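Categories: Automation > Grippers & Hands > Help

Gemon hand trials - frequently asked questions

What are you comparing?
Two ways of handling the same grocery job: picking produce from a tiered stand, and holding a shopping basket by its handle. We want to know which Gemon finger settings suit both.

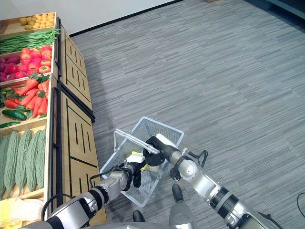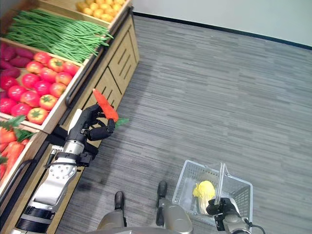
Produce stand and clear basket, Zurombridge test room.

Which items are hardest to pick?
Carrots, so far. The leafy tops confuse the grasp planner, and it sometimes aims for the greens. Tomatoes are easier than we expected.

How many picks are in a set?
200 per finger setting. The first full round came to 368 because we stopped the second set early to replace a cable.

Does the basket need its own gripper setting?
Yes. The handle is thin, so we close further and use less force. On the Brandão controller this is profile 4.

Can I run the tests with the Gerside controller?
You can, but load the older hand driver first. Expect a short delay between the close command and the grip signal - around 58 milliseconds on our bench.

Is real produce supported?
We haven't tried it. Artificial vegetables keep their shape from set to set, and that makes the numbers easier to compare.

Where are the logs?
In the downloads area, sorted by finger setting. The March files use the old column names.

This site uses cookies to remember your settings. Accept | Manage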